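Bistach folding dining table, small: four months in

My flat has one room that does the work of three, so a table that folds flat against the wall sounded like the answer to most of my problems. The Bistach comes in a box the size of a door and weighs what a door weighs. The courier rang the bell and left at some speed.

Assembly is given as 30 minutes. It took me an evening, largely thanks to a leaflet that shows the hinge from an angle at which no human has ever seen a hinge. You get two bags of screws that look identical and are not. Lay them side by side before you start, or do what I did and take the left leg off twice.

Once up, it's a decent table. The top is flat, the legs lock with a proper clunk and it stopped wobbling when I found the adjustable foot, a feature the leaflet keeps to itself. It seats four people who like each other. Six would need to be engaged.

Folding it away is the selling point, and I managed this daily until June. Since then it has stayed open with the post on it. I don't hold that against Bistach, though the catch is stiff enough to give you an excuse.

The finish is my main grumble. A mug left a ring in the first week, and the care card advises "prompt attention", as if I'd been neglecting it emotionally. I use placemats for everything now, toast included.
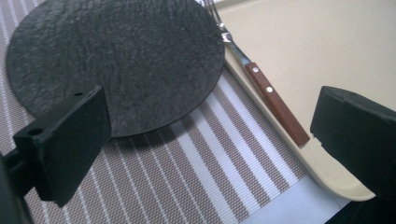
The other niggle is the edge, left square and sharp at precisely hip height for anyone coming out of the kitchen in a hurry. Ten minutes with sandpaper would have sorted it at the factory. I've been meaning to do it myself.

I paid just over £100 in the Trescombe sale, plus 5 for delivery. At that price I'd buy it again. At full price I'd want rounder corners and a second opinion on the leaflet.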